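30 July 2026

Too hot to sleep, so I'm up writing this with the fan on my feet. The big news is that I said yes to the Karpenko place! I called them on my lunch break before I could talk myself out of it again, and the woman on the phone sounded so unsurprised that I think she'd already written me down. It's smaller than what I have now and the bedroom is a funny shape (sort of a slice of pie with the tip bitten off), but it gets morning light and it's a seven-minute walk to the bakery on the corner of Plalby Street. I move in two weeks. Two weeks! I own so much junk.

After work I started on the desk drawers, which was a mistake, you should always start with something that has no letters in it. I found the whole bundle of postcards from my summer in Nastinow and sat on the floor reading them until my foot went dead. Then chargers. So many chargers, and I couldn't tell you what half of them are for. The new place has two outlets in the living room, both on the same wall, naturally the wall where the couch won't go.

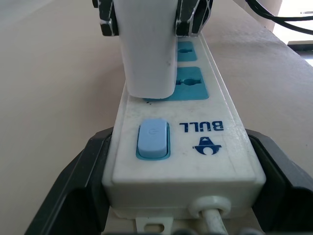 I did the money again too. The movers want 798 for a Saturday and 186 less if I go midweek, so midweek it is, and I'll have to ask for the day off and be very sweet about it. The deposit comes back eventually but I'm pretending it won't. If I skip the Steta trip this fall I'm fine. I don't want to skip the Steta trip. I've had that lake in my head since February, when it was sleeting sideways and I was eating soup over the sink.

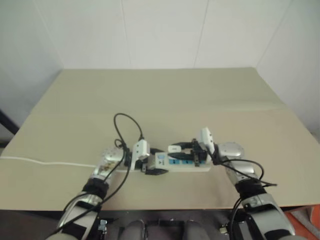 Anyway, the couch. I measured it three times tonight and got three different numbers, all of them a little wider than the new front door. The legs unscrew, I think? One of them does. I lay on my back with a flashlight in my teeth looking at the other three and found a pen, a hair clip and a really old almond. If it won't go through I might just leave it and buy a big chair, a proper reading chair with arms, in green. I've kind of talked myself into the chair already.

Need to call about the internet tomorrow. And return the library books, they're over a month late and I've been walking past the place on the other side of the street.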